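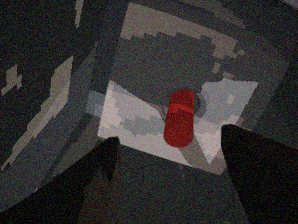 Thu 29 March

Moved the photo archive off the old Lalier drive this week. It holds 3,400 files in 192 folders, most of them named by date, a few named by mood. The copy took two evenings because the first pass stopped on a folder with a trailing space in its name. Renaming it fixed that.

I compared checksums afterward and got four mismatches, all thumbnails, so I deleted them and let the viewer rebuild them. Nest Howells suggested keeping the old drive unplugged in a drawer for a year. I've done that, with a label on it. Next job is the scanned letters, which are all sideways.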